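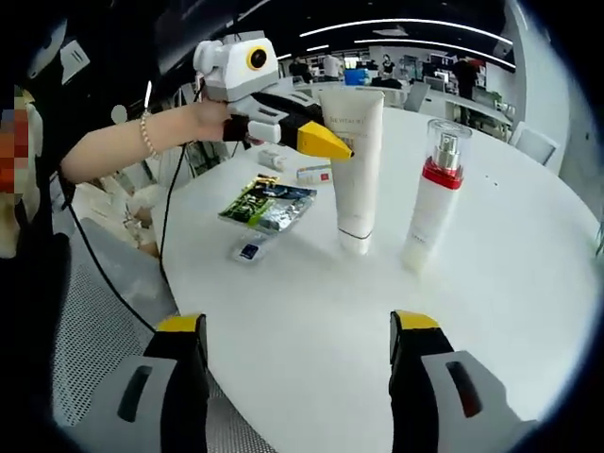 05/09/2018 - gripper 2, dropped recordings

Second unit stopped logging finger width partway through the morning session. Video kept going, so we didn't catch it until Doaa ran the check script at lunch. Out of 283 episodes, 138 have a flat line for width on that hand. First hand is fine throughout.

Swapped the cable for the spare from the Hiltuvia box. Same fault after 9 episodes. Put the old cable back and held the plug by hand - signal came back, and went again when I let it swing. So it's the socket on the body, or the solder behind it. The cable hangs off the table on that side and pulls down on the plug every time the arm moves.

Opened the housing. One pin has a hairline crack at the joint. Reflowed it and tied the cable to the grip with two zip ties to take the weight. Opened and closed the fingers 1000 times on the bench with the cable loaded, no dropouts.

Still to do:
- check unit 1 for the same crack
- Érica to add a warning beep when width doesn't change for a whole episode
- move the 138 bad episodes to the Brondumlow folder, don't delete, the video may be usable
- order two more sockets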